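De : Benoît Perrin
À : liste « Automatisation et métiers »
Date : 24/09/21
Objet : Re : [automatisation-metiers] Robots à doigts au conditionnement, vos retours ?

Bonjour à toutes et à tous,

Narendra Grewal a écrit :
> Chez Sodia on nous annonce une main robotisée au poste de tri des
> petits retours, en bout de ligne. La direction parle de « soulager
> les équipes ». Je veux bien, mais soulager de quoi ? Est-ce que
> quelqu'un ici a vécu ça de près ? Je pense surtout aux préparatrices
> qui ont vingt ans de maison et qui savent tout au toucher.
> Narendra

Oui, nous, à Trusenport, depuis mars ! Et je suis content que la question arrive sur la liste, parce que j'en parle à tout le monde à la cantine et que mes collègues commencent à fatiguer.

Pour situer : je suis chef d'équipe à l'atelier retours de Ferri. On reçoit de tout, des petites choses molles, des choses rondes, des sachets, des cartes, des pièces qui tiennent dans la paume. Avant, un poste traitait 300 articles par équipe, pris un par un, retournés, posés dans le bon bac. Le geste n'a l'air de rien, mais en fin de journée les poignets le sentent. Le projet s'appelle Feto en interne (ne me demandez pas pourquoi, le nom était déjà sur le dossier quand on me l'a donné). Pour les essais, on travaille sur une grande table en bois, avec peu d'objets à la fois.
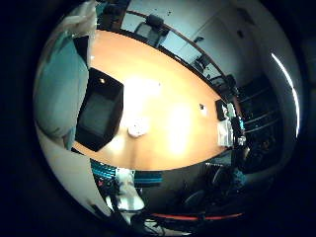
Ce qui m'a le plus surpris, c'est la place que prennent les anciennes dans la mise au point. On s'attendait à voir les techniciens régler la main dans leur coin. En réalité, les questions utiles viennent de celles qui connaissent les articles : par quel bout on attrape une chose souple, pourquoi on ne serre pas un emballage par le milieu, ce qui roule quand on le pose de travers. Nous en avons fait un cahier, à la main, 100 fiches à ce jour, et les techniciens le consultent plus souvent que leur propre documentation. Voir ce savoir-là écrit quelque part, après des années où il passait pour du simple « coup de main », franchement ça fait plaisir.

Les reflets des plafonniers sur le plateau nous ont aussi donné du fil à retordre. Un objet blanc dans une tache de lumière, même nous on plisse les yeux ! On a demandé des lampes orientables, on attend le devis. 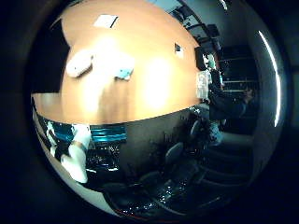
Petits objets clairs sur la table d'essai, avec un collègue à l'arrière.

Maintenant, la partie qui intéresse Narendra, les gens. Personne n'a perdu son poste, c'était écrit noir sur blanc avant le démarrage et je conseille vivement d'obtenir la même chose chez Sodia. Par contre le travail change. Sur les 5 personnes du poste, deux passent désormais une partie de la journée à préparer les séries et à noter les ratés. L'une adore, elle a demandé une formation. L'autre trouve qu'on reste trop longtemps assis et préfère revenir à la ligne, ce qu'on a accepté tout de suite. La cadence demandée aux équipes est descendue à 200 articles pendant la phase d'essai, et il a fallu se battre un peu pour que la prime ne baisse pas avec.

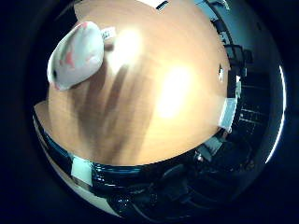 La variété des formes reste le gros morceau. Une boîte bien rigide, ça se décrit en deux lignes sur une fiche. Dès que c'est arrondi, posé en biais, avec une étiquette juste à côté, il faut en discuter, et ces discussions-là sont les meilleurs moments de ma semaine. On apprend à regarder nos propres mains, c'est assez drôle de s'arrêter au milieu d'un geste pour se demander quel doigt est parti en premier.

Narendra, si tu veux, je t'envoie le modèle de fiche vierge et le texte de l'accord sur les postes. Dis-moi aussi si chez vous le tri se fait debout ou assis, ça change pas mal de choses pour la hauteur de la table.

Bien à vous,
Benoît Perrin
Atelier retours, Ferri, Trusenport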